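Days Out > Open Days > Factories and Works > Ferkach

The Budedetti biscuit works in Ferkach opens its doors one morning a year, and I have now been through them, in a hairnet, with 30 other people who had also seen the words "free samples" on the library noticeboard.

You park at the old Dobson mill, where the lot is free and the walk is uphill. At the gate they take your watch, your rings and anything that might end up in a cookie. I was allowed to keep my wedding band after a second person came out to look at it and decided it wasn't going anywhere. Then you get the hairnet, and if you have a beard you get another one for that, and from this point on everybody looks the same and families start losing each other.

The tour proper begins with a movie. It runs 20 minutes and spends most of them on flour. The company started with one oven and a handcart, the handcart is still in the lobby, and you may look at it but you may not lean on it, as I found out.

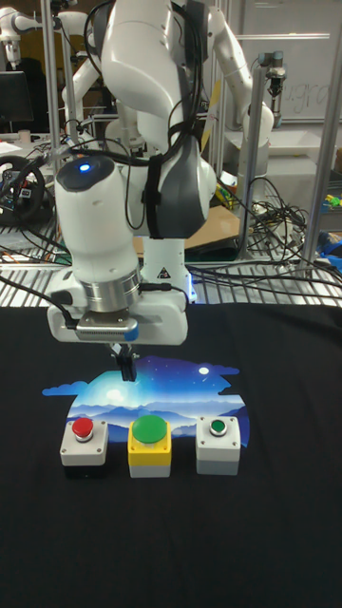

Black cloth, printed mat, white arm. Open day, Ferkach.

After the movie they split us up by the color of our stickers. Green went to the ovens and orange went to packing. I was orange. I asked if I could trade and was told the ovens were very warm and I wouldn't like it, which is a strange thing to say to someone who has driven there to see ovens.

Packing is loud. The guide had a microphone clipped to her collar, and it worked beautifully whenever she turned to face the wall. What I caught was that the ginger line runs at 1000 packs before the first break, and that broken ones go into plain bags for the staff shop. I'd have liked to hear more on the second point. A man ahead of me asked whether the size of the cookies had changed since he was a boy. The guide said no. He said he thought it had. She said no again, into the wall.
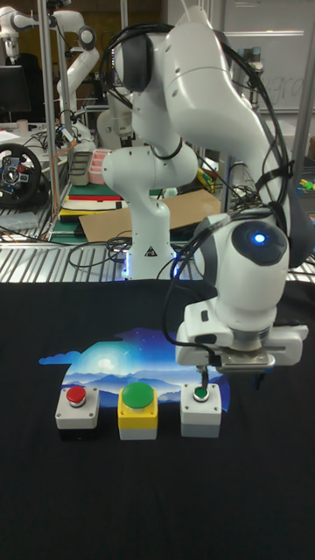

From packing you go up a metal staircase to the tasting room, where there are folding chairs and a form. The form has boxes for "crisp," "very crisp" and "other." We were given the plain butter, the ginger and a new one called the Tarano, due in stores in September, made with orange peel and something the guide wasn't free to discuss. I put it down as "other" and went back for a second to be sure. The coffee was from an urn and tasted like it had been through the Dobson mill.

The green group came in while we were eating, pink in the face and extremely pleased with themselves. They had seen a tray come out. One of them described the tray to me at length.
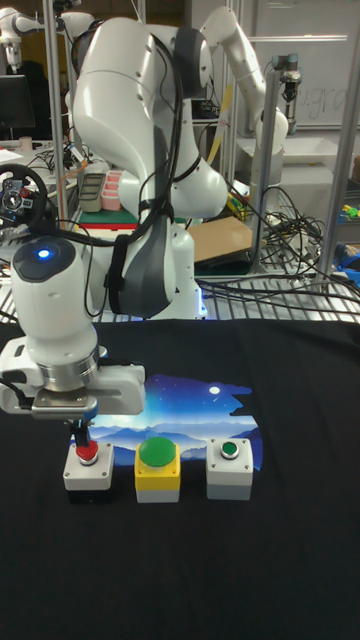
One button pressed, out of a row of three.

The staff shop is the last stop, and here the whole morning speeds up. People who had shuffled politely past the mixing room windows were suddenly very quick on their feet. The plain bags of broken ginger were gone before the orange stickers got downstairs, and I have my suspicions about green. I came away with two boxes of the butter, a tea towel with the handcart on it, and a tin I didn't need.

If you want to go next year, tickets are free but you have to ask for them by mail, and there are 166 in all. Wear flat shoes, eat a small breakfast, and take whatever color sticker they give you, then stand near somebody with a green one and see if it falls off. The restrooms are by the lobby and there are none after that until the shop.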